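Undedura Refurbishing — Bench Staff Meeting, Minutes

Present: bench staff, shift leads, one guest from Padport.
Start: 9 a.m.

1. Minutes of the last meeting
Approved with one correction. The Pakow pallets go to the north dock.

2. Robot cell, desktop line
The cell has handled 314 desktops so far. Opening cases stays with bench staff for now. Side panels differ too much from one model to the next. 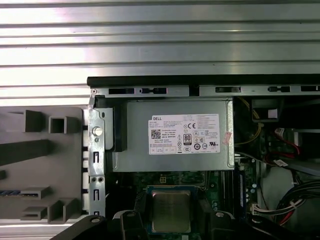

Open Dell desktop at the cell, power supply and board in place.

Two people from the bench will move to cell duty next month. Pay grade does not change. Staff asked who answers for a damaged socket when the arm did the work — the shift lead signs, and the bench worker is not charged with the fault.

3. Report from the Wannasri site 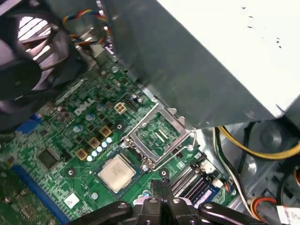 Wannasri, November

The site is working on processor removal. Staff there report less wrist strain and more time standing and watching, and they asked for stools. Approved. They also want breaks to stay at 15 minutes when the cell is down.
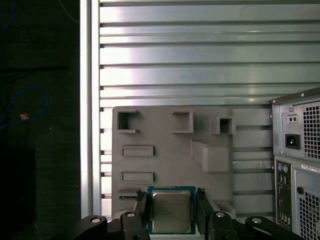
Processors are to be handled by the edges, by people and by the gripper alike. Trays hold 500 and must be labeled before they leave the cell.

4. Training
Padport will run sessions for both shifts on paid time. Stop button practice comes first.

5. Other business
Bench lamp still out — ticket open.

Closed 10:15 a.m.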